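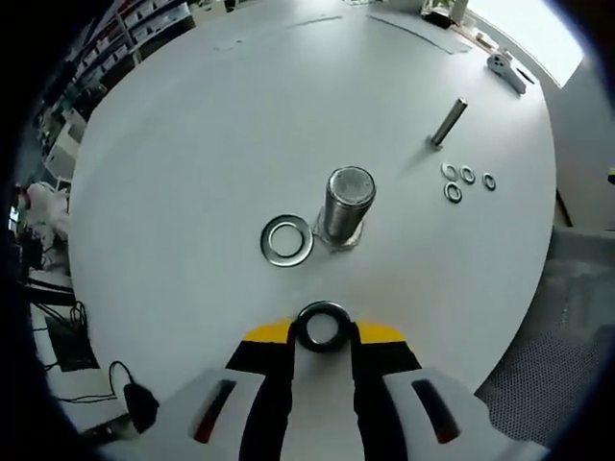 October, notebook, pet travel pages

Started 9:40. Today I work only on the link check and on the kennel vaccination text, the other things must wait.

The link list for the pet travel section has now 3608 entries. I ran the checker in batches of 500, as we agreed, with a pause between them so the small sites do not block us. Batch 6 stopped in the middle again. The reason was the same as last time: a boarding kennel site answers every request with a redirect to its own front page, and the checker follows it until it gives up. I put a limit on the redirects and started batch 6 again from the beginning. It went through before lunch.

Note for colleagues: a link which the checker calls "good" is not always good. I opened by hand the ones for Botley and found a page that loads without any error but says only that the dog hotel is closed for rebuilding. For a person who plans a trip with a cat in a carrier this is worse than a dead link. I marked it as "alive, no use" in the status column. Please use the same words, not "OK?" with a question mark, I can't sort on that.

Birbridge: the park rules moved to a new address. The old page still stands there and says dogs can be off the leash before 10 in the morning. The new page says dogs must be on the leash the whole day. I changed our link to the new one and removed the sentence about mornings from our own text. I don't know how long we had it wrong.

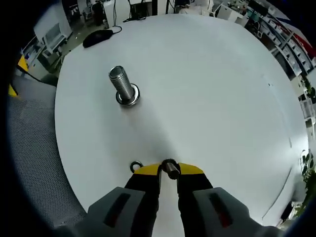
Fudport ferry. Here I lost most of the afternoon. The ferry page has three places where pets are mentioned, and they do not agree:
- in the ticket conditions, small animals travel free in a closed carrier
- in the price table, there is a fee for "each animal"
- in the questions and answers, one must call

I called at 2:15. They told me the price table is the right one, and the fee is also for cats and rabbits. I asked if they will correct the ticket conditions and they said they will pass it on. Until then we link only to the price table. We do not copy the amount into our page, they change it too often.

Vaccination text for kennels. The old draft says "your pet must have all shots". This is not exact enough, I think. Some kennels on our list ask for kennel cough and some do not, and for cats the list is a different one. I wrote it new as: "Ask the kennel for its list of required vaccines before you book, and show the list to your vet." It is shorter and we don't need to change it every season. I am not sure about the word "shots" for an official page, but the readers use it, so I kept it in the heading.

The Thorlacius template (the gray one with the side menu) still breaks the long names of clinics in the phone view. 11 names are affected. I tried with a smaller letter size and it looks bad. Maybe it is better to let the name go on two lines and put the phone number under it. Not done today.

Open:
- batch 7 and batch 8, then the short rest
- does "service animals" belong to the pet section or does it need its own page? I think its own page, the rules are different everywhere
- Botley, look again in some weeks
- disclaimer about outside links is on the front page only. Many people come in from a search directly to a town page and never see it. I would put one line of it at the bottom of each town page.

Stopped 5:30. Checker log is saved in the shared folder, under the month.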